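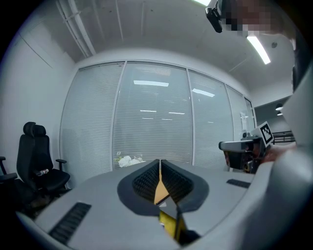
Meeting room, hand-held gripper in front, chair with bottle on the seat, flowers by the blinds.

Sep 21, 2022
Notebook, chores bench. Entry by Celeste Loureiro.

Topic today was the room reset list. Brisside want to know by the end of September which of their office chores we would put our name to. The list they sent has 12 items. Most are what a cleaner does in a meeting room between bookings: bottles and cups off the furniture, chairs back under the table, blinds set, table wiped, flowers looked after, trash out.

Went through the list with Liao and sorted it by what the fingers have to do, leaving navigation out. If the base can't get there that is Virnitz's problem and they have their own notebook.

Bottle off a chair seat. Lying on its side is the worse case. Standing up, the soft fingers close around the middle and that is the end of it. On its side on a seat, the approach has to come from above, the armrests limit the wrist on both sides, and a badly placed finger rolls the bottle into the backrest. Clear plastic is also bad for depth. The cap is the only part I would trust the camera to find every time, so go for the cap end and slide toward the middle. Liao thinks go straight for the middle and let the pads sort it out. We'll run it both ways.

Chairs. High-back ones with a headrest and armrests. Pushing one is easy, pushing one straight is not. Casters swing, the chair turns, and then you are pushing the armrest. Two arms would fix most of it. With one arm I would mark this "not yet" and say so to Brisside in those words.

Flowers. I would leave these off completely. Small stems, petals that mark, and whoever put them there cares about them. A pinch grip with the textured pads is strong enough to bruise a stem and I have no force number low enough that I believe in. Liao wants to keep it as a stretch item. Fine, but not in the quote.

Blinds. Horizontal slats on tall panes. Turning a wand is a wrist job and the gripper can do it. Pulling a cord is two-handed if you want it even. Brisside haven't told us which they have. Ask.

Wiping. Tronodari's pad holder fits our fingers but the pad drags and the fingers splay at the tips. Needs a stiffer back plate or a lighter push. Not ours to redesign before the end of the month.

Numbers from the log, for the record. We have 430 pick demonstrations usable for bottles and cups, nearly all of them from tabletops. Only 5 are from a chair seat. That is the gap, more than anything in the hardware. A policy that has seen tables will reach for table height and stop there.

Glass is still a nuisance. Ceiling lights show up in it as bright bars, and any tracking that hangs on to bright edges will hang on to those. Marker tracking should not care much, but check the fits near the glass before trusting them. A wide lens bends the window frames a good deal as well, so don't use them as straight lines for anything.

Where I come down: 2 of the 12 I would say yes to now, cups off tables and upright bottles off tables. Bottles off seats maybe, after more data. Everything else a person does faster and without breaking anything. A cleaner clears a chair without looking at it. I don't see us near that this year.

To do
- More chair seat picks, bottle on its side, both grasps, different seat heights
- Same again with the bottle part full, weight shifts when it tips
- Ask Brisside wand or cord
- Send Tronodari the note on finger splay
- Liao to write up the two-arm chair push, half a page
- Draft reply to Brisside, me, Liao to read first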